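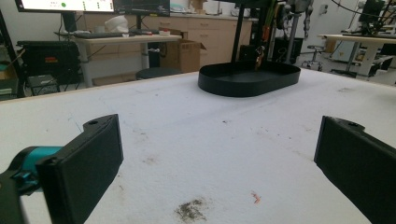
Search the manual

4. Preparing the ironing table

Before you use the Clavari ironing press the first time, you must prepare the table where it will stand. Please read this section complete before you begin. The work takes one evening, and the glue under the pad needs the night to rest.

4.1 What you need

- The felt pad from the box (white, folded in paper)
- The cotton cover with cord
- 3 strips of double-sided tape
- A measuring tape and a pencil
- Scissors for fabric
- A damp cloth and a dry cloth

The pad is made for a table with a depth of minimum 98 cm. If your table is smaller, you can cut the pad, see 4.3. If your table is bigger, leave the extra space at the back, where the hose of the press goes down.

4.2 Placing the table

1. Choose a place near a wall outlet with ground. Do not use an extension cord for the press.
2. Leave 10 cm between the table and the wall. The steam must have a way out.
3. Push on every corner of the table with your hand. If the table moves, put a piece of thick card under the short leg, or turn the foot if it has a screw.
4. Wipe the table top with the damp cloth and then with the dry cloth. Wait until it is fully dry.

Caution: Do not place the pad on a table with a glass top. The heat goes through the felt and the glass can break.

4.3 Cutting the pad

1. Open the pad on the floor and let it lie flat for one hour. The fold lines become softer but they do not go away all. This is normal.
2. Measure the table two times, once at the left side and once at the right side. Old tables are often not straight.
3. Mark the line on the back of the pad with pencil. Do not use a marker pen, because the ink comes up with the steam and goes into your shirts.
4. Cut slowly with long cuts.

Note: The back side of the pad has the word Zotham printed near one corner. If you can read this word, you are on the correct side for marking.

4.4 Fixing the pad

1. Put the 3 strips of tape on the table: one at the front, one in the middle, one at the back. Leave the paper on the top side of the tape for now.
2. Lay the pad on the table and move it until it is straight.
3. Lift the front part only. Take the paper from the first strip and press the pad down with the flat hand.
4. Do the same with the middle strip and the back strip.
5. Put some heavy books on the pad and leave them until the next morning.

If you made a mistake, you can lift the pad again during the first hour. After this time the felt can tear.

4.5 First heating

For the first heating the cotton cover stays off.

1. Fill the tank of the press with clean water to the lower line.
2. Turn the dial to 200 and wait for the green lamp.
3. Move the press slowly over the pad, from left to right, without stopping in one place.
4. Turn off the press and let the pad cool with the window open. A light smell of wool is normal at the first time.
5. Pull the cotton cover over the pad and tie the cord under the table. The knot should be at the side where you do not stand.

Caution: Never let children stay at the table during the first heating.

4.6 Marks and stains on the pad

A pad that is used will get marks. Most of them do no harm, but some can go to the clothes if the cover is thin.

Brown marks from heat: leave them if the felt is still soft. If the felt is hard or it breaks under the finger, change the pad.

Rust color from the water: empty the tank, rinse it, and use filtered water. Press on the mark with a damp cloth and a little lemon juice. Do not rub.

Color from fabric: put a piece of old white cotton on the mark and press with steam. Repeat with a clean piece until no more color comes.

Threads and small dirt: brush with a dry clothes brush, always in one direction. A vacuum cleaner pulls the fibers up and we do not recommend it.

Wax or glue: let it become hard, take off what you can with a spoon, then put brown paper on it and use low heat.

4.7 Ordering a new pad

With normal use at home, one pad is good for roughly two years. In a sewing room it will be less. New pads are sold by Skiltby under the name Bukhari Felt, in the same size as the one in the box. The tape is not included and must be ordered separate.

For questions about this section, write to Marlene Batista at the Skiltby service desk and give the number from the plate under the press. Orders made in December may arrive later than usual.

Text of this section: Dalva Seixas, changed 29 November 2022. Continue with section 5, Filling and emptying the tank.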